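Did the Midnight Rider of Cillmont Really Ride?

You may have heard this one. In September, long ago, a farm boy rode 13 miles in the dark to warn the town of Cillmont that British soldiers were coming. It's a great story. But is it true?

Start with a simple question: who wrote it down first? The oldest copy we have was printed 50 years after the war ended. That's a long time to remember a horse ride! 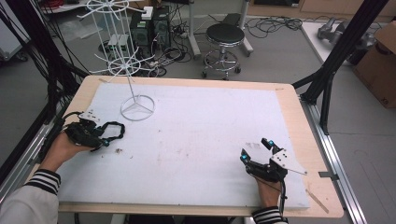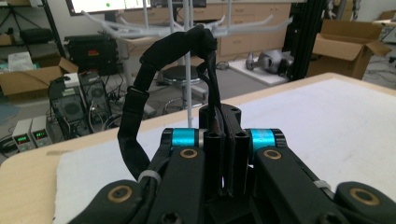
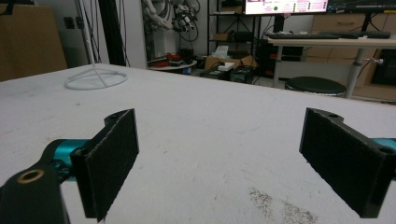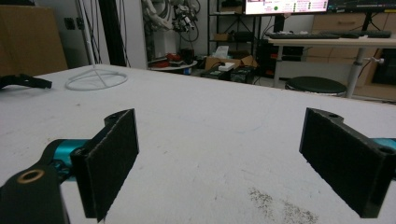
A table with a white top, and black gripper tools.

Next, check the numbers. One book says 200 soldiers marched on Cillmont. Another book says there were 2. Both can't be right. The town's own records from that week talk about a lost cow and a broken mill wheel. They don't mention soldiers at all.

So did the boy make it up? Maybe there was no boy. The village of Pultine tells the same tale, with a girl and a mule. Be careful with any story that two towns both say is theirs.

Ask your family for an old story. Then ask how they know it.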